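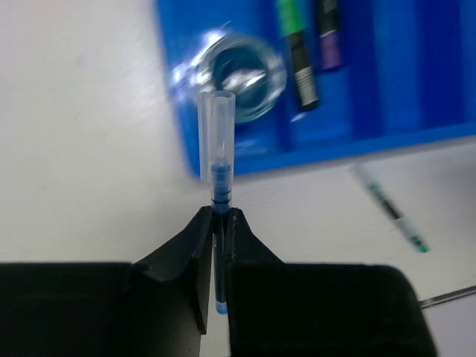
**inkwell_jo** wrote:
I finally gave in and set up a proper tray for my pens, and I'm so chuffed with it I had to start a thread! For years everything lived in a mug on the desk, and every time I wanted the one good blue I'd tip out the lot. Now it's a bright blue plastic tray on an off-white table, and I love how much the colour cheers up the corner. My favourite is still the everyday one with the clear cap and the long frosted clip – you can see the ridged blue grip through the plastic, so I can pick it out from the others without uncapping anything. So, how do you all sort yours? By colour, by type, or by how often you reach for them?

**Gramberg_fan** wrote:
By type, every time. Felt tips together, ballpoints together, highlighters on their own. I tried colour for a whole March and kept grabbing a permanent marker for the whiteboard. Never again.

**tealeaf322** wrote:
Have to disagree! Colour is so much faster if you're doing planner pages or maps. I've got up to 100 pens in Geltberg drawers and I can find any green in a couple of seconds. Type only works if you don't own many.

**inkwell_jo** wrote:
Ooh, tealeaf, that's a serious collection. I'm nowhere near that, so I emptied mine right out this arvo to start fresh. Four sections side by side, and I'm going back and forth about which lot goes where.
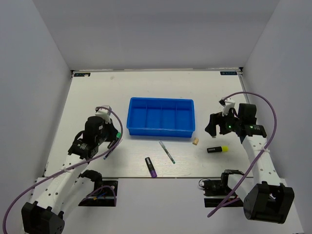 My thinking is that the far-left section should be for whatever I use daily, since I write left-handed and that side is closest. Markers can go at the other end. The middle two I haven't settled – maybe pencils in one and odds and ends in the other?

**Gramberg_fan** wrote:
Don't do an odds and ends section. It'll be full of rubber bands by Wednesday.

**paperclip_mav** wrote:
I like an odds and ends section :) Mine has an eraser, a sharpener and 11 bulldog clips, and I use all of them. Jo, have you thought about a liner? I cut a bit of Carrasco felt to fit and it stopped everything rolling about when I bump the desk.

**tealeaf322** wrote:
Seconding the liner, but go for a dark colour. Mine was cream and it looked grubby after one leaky gel pen.

**inkwell_jo** wrote:
A dark liner it is, great tip! I've got a scrap of navy left over from a cushion. And I might try colour for the markers and type for everything else, so you can both be cross with me.

**Gramberg_fan** wrote:
I can live with that. Store the markers flat, though, especially the double-ended ones. Mine from Fullstead dried out at one end after standing in a jar.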